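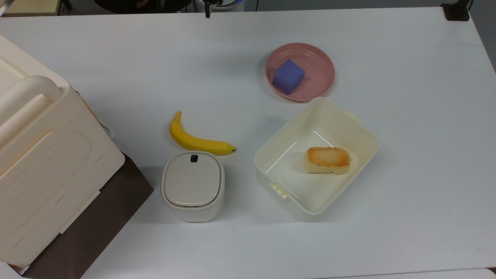
Table as seen from the head camera, no arms in view. Block on pink plate, toast in the open container, banana to the left.

06/07/2020
Bench log, Humgate cell

Left arm hit the table during the banana pick. Protective stop, no damage I can find, and I think we have a really nice bug on our hands!

Sequence was the usual one: block to plate, toast to container, banana to container. Block fine. Toast fine. On the banana the left arm went to pre-grasp, paused, then came down past the grasp height and kept going until the fingers met the tabletop. The force limit tripped and everything froze. Stellan was at the desk and hit the e-stop as well, so the log has two stop events close together. The first one is the force trip. Don't get fooled by the second like I did for half the morning.

Powered down, backed the arm off by hand, checked fingertips and wrist bolts with Nga. Pads scuffed, nothing cracked. Wrist zeroed normally afterward.

First theory was camera calibration. Wrong. Reran the check at 20 poses and it came back clean. Second theory (Khôi's) was glare off the banana, it's pretty glossy and the overheads are harsh on that side. Good theory, and depth does get patchy on the curve, but the bad runs don't line up with the patchy ones.

So then I replayed the log with the table height printed next to the grasp target, and there it was. The plane fit drops by 191 mm in a single update and never comes back. The planner thinks the table is way down there and the grasp clamp, which is supposed to keep the fingers above the plane, happily lets the arm through. I yelled loud enough that Fung-ping came in from next door.

Where the lower plane comes from: the fit takes the biggest flat patch in the crop, and the crop is too generous. It takes in stuff past the far edge of the table, plus the dark surface under the big cream box on the left. Once an arm swings across and hides a good part of the white top, the fit can go looking elsewhere. Haven't proven which patch it grabs. Khôi wants to color the inliers and look, and he's right, we should do that before touching the crop.

Repro: 4 bad fits in replay once I mask out the area the left arm covers. Zero without the mask. Lovely when it does that.

What I changed today
- table height is now locked after homing, live fit only gets compared against it
- mismatch over 3 mm pauses the run and prints both values
- approach speed for the last stretch cut in half until we trust this again

Haven't changed the crop. Haven't changed the force limit either, it did exactly its job. Nhung asked if we should lower it, and I'd like to see a week of normal contact numbers first.

Safety note for everybody, me included: I reached in to move the toast while the arm was only paused, before the power was cut. Bad. Pause isn't stop. From now on it's e-stop in, light checked, then hands. Nga is adding it to the sheet by the door.

Still open
- inlier plot (Khôi)
- why the height filter didn't reject a jump that big. It's in the config but I can't find where it gets read!
- new finger pads from Bodov, Stellan has the part number
- rerun the whole sequence with the banana moved closer to the white bin, where the left arm has to reach differently

Replay script is in my folder under plane_drop, takes the log path and nothing else. Try it, it's very satisfying to watch the number fall off a cliff.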